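Lista de revisión antes de dar corriente al brazo. Taller compartido Zallmont
Revisa: Orlando Escobar. Fecha: 18/01/2019
14 veces compartido · 5 comentarios

1. Mesa. Patas firmes, sin balanceo. CORRECTO.
Se apretó un tornillo del lado izquierdo. Volver a mirarlo en enero, antes de cerrar el mes.

2. Base del brazo. Pernos apretados y marcados con rotulador. CORRECTO.
Falta repasar una marca que se ha borrado.

3. Parada de emergencia. Corta la alimentación de los motores desde cualquier postura. CORRECTO.
Probada 8 veces. Hay que rearmar a mano; si el brazo arranca solo al soltar la seta, no se usa.

4. Fuente. Tensión en vacío y con carga. CORRECTO.
El fusible es de 2 amperios. No poner otro mayor aunque salte.

5. Cable de la muñeca. Holgura suficiente en todo el giro, sin roces con el codo. CON RESERVAS.
En el giro completo se acerca demasiado a la polea. Limitado por programa hasta que Dace Lūse haga otra guía.

6. Mano. Cierre y apertura sin carga, después con pieza. CORRECTO.
Se prueba con el engranaje negro sobre la cubeta azul, a velocidad baja. Si cae, que caiga dentro. 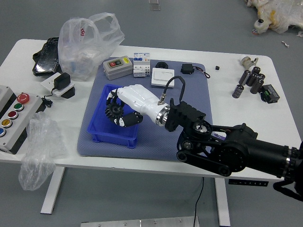 7. Piezas sueltas. Condensadores descargados antes de dejarlos en la mesa. CORRECTO.
Medidos uno por uno. Conviene apartarlos más del recorrido del codo.

8. Suelo. Cables y embalajes fuera de la zona de paso. PENDIENTE.
Los plásticos van al contenedor del patio. El cable que baja de la mesa necesita canaleta.

9. Registro. Anotar ciclos y paradas. CORRECTO.
El contador marca 829. A los 200 ciclos siguientes se repite la lista entera.

Comentarios

Irena Wilczyńska: La canaleta la tengo yo, sobró de la fresadora. La llevo mañana.

Arūnas Koppel: En el punto 5 yo pondría también un tope mecánico. Un límite por programa se borra al reinstalar.

Orlando Escobar: De acuerdo con el tope. Lo añado al punto 5.

Raymonde Caron: ¿El fusible es rápido o lento?

Orlando Escobar: Lento.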